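Arkcombe Community Garden and Seed Library
Progress report to the Mahrous Fund, second half of the grant year
15th September

Dear friends at the Fund,

It was lovely to have your note asking how things were going, and I'm sorry this has reached you a little later than I promised. We have had a wet winter and a busy one, and every time I sat down to write, something else seemed to need doing at the plots. I have tried to follow the headings you sent, though I've wandered off them here and there.

The garden beds

You'll remember that when I last wrote we were still arguing about drainage at the bottom end, where the old bowling green used to be. We have now dug that whole strip out and put in gravel and ag pipe, and the water has somewhere to go at last. It took much longer than we planned, mostly on account of the clay, and the wheelbarrow hire ran over as a result (you'll see it in the accounts under sundries). There are 56 beds in use now, and the waiting list is short enough that people can expect a place by summer. The broad beans are up, the garlic looks very healthy, and the silverbeet has done what silverbeet always does, so if anybody at the Fund would like some, please bring a bag.

We lost most of the early peas to snails. The second sowing went in under netting and is coming along much better.

The seed library

I think this is the part of the project I've enjoyed most. We opened the cupboard at the Arkcombe hall in autumn with a few boxes of saved seed and some old jam jars, and it has grown into a proper collection. Borrowers have taken home 1,237 packets so far, and a good many have brought seed back after harvest, labelled in all kinds of handwriting. Tomatoes are the favourite by a long way. The Porkeck bean, the speckled climbing one that came to us from a family out on the Porkeck road, is now being grown in gardens right across the district, and that gives me more pleasure than I can easily say.

We did have some trouble keeping track of it all. The paper cards got damp and the ink ran, so in July we moved the catalogue over to Clustora, the online lending program that the toy library was already using. It's a bit fiddly to learn, and the printed labels come out smaller than I'd like, but we can now see what's running low before it runs out. I've kept the paper cards as well, in a dry tin, for those who prefer them.

Workshops

We ran 3 workshops in this period, on seed saving, composting and pruning fruit trees. The composting day was the biggest, with 20 people on a cold morning and a great deal of soup. I had hoped to fit in a session on grafting too, but the scion wood arrived late and in poor condition, so I've put it off until next winter. The money set aside for that day is still in the account, and I'd be grateful if you would let us carry it over. 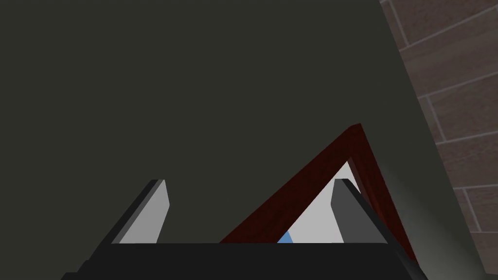 Will the seed library keep going once the grant has finished?

Our plan is to keep the cupboard open on a small yearly membership, with free borrowing for concession card holders. The seed itself costs us very little now that so much of it comes back, so the main expenses are envelopes, the Clustora subscription and the hall rent. The hall has agreed to hold the rent where it is for another year, and the spring plant sale should cover most of what's left.

Money and next steps

Spending is close to what we told you at the start. Gravel and hire went over, printing came in well under, and the two very nearly cancel each other out. A full set of figures is coming by post along with the receipts – I'm afraid a couple of them have mud on them.

Between now and the end of the grant we want to finish the path beside the raised beds, so that it's firm enough for walking frames and wheelchairs, and hold the plant sale at the end of the month. You would all be very welcome at the sale. It opens at nine, and the seedlings tend to go quickly, so do come early if you're after tomatoes.

With warm thanks for your patience and your support,

The Coordinator
Arkcombe Community Garden and Seed Library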